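Nekwood Exchange Notices: a data card

Hello, and thanks for stopping by! Nekwood is a small collection of 800 public notices posted by cryptocurrency exchanges when they paused withdrawals, changed their fees or closed down for good. I started it one March evening, after trying to find an old Siddale notice and learning that the page was gone.

What you get

Each row holds the notice text, the exchange name, the month and a label for the kind of notice. Of the 800, 176 deal with paused withdrawals (my own labels, so please be gentle), and 169 come from Venter, which loved to post.

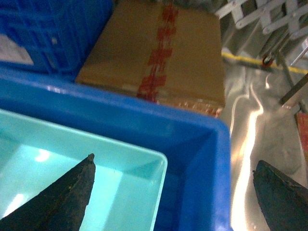

Known gaps

Plukberg notices are missing for 2 months, and I'd be so happy to hear from anyone who saved them! Wallet addresses and customer names have been removed. Please don't use any of this to decide where to put your money.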